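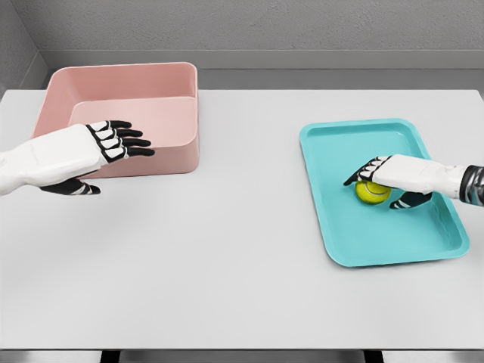
Lakmal Siriwardena had the simulator open before the kettle boiled. The Pendville store wanted an answer by noon: could the Dikton put away the returns, yes or no.

"It's a ball," said Esposito, the manager, on the phone. "You pick it up and put it in the other bin. My nephew can do that."

"How old is he?"

"Three."

Lakmal started another run. The job was one tennis ball, out of the turquoise tray and into the pink bin. He had run it 2,000 times since the start of August and the ball had reached the bin 1,419 times. Most of the rest were drops. In a few the right hand had closed on nothing, carried nothing across the table and opened politely over the bin.

"So it works more often than not," Esposito said.

"In here it does. You have shoes in your returns. You have wet umbrellas."

"We have a lot of umbrellas."

He thought about his mother's kitchen in Drarnance, where she still sorted the cutlery by feel with the radio on. She had asked him at Christmas when she could have one for the dishes. He had told her five years. He had told her the same thing the Christmas before.

"Lakmal? Yes or no?"

On the screen the fingers curled over the ball. He had stopped looking away at this part sometime last week, and now he leaned in.

"Put me down for no," he said. "Ask me again when I've done umbrellas."

Esposito sighed. There was a beep behind him, a register or a door - then a customer asking where to leave a pair of boots.

"Just on the counter," Esposito told her. "I'll get them."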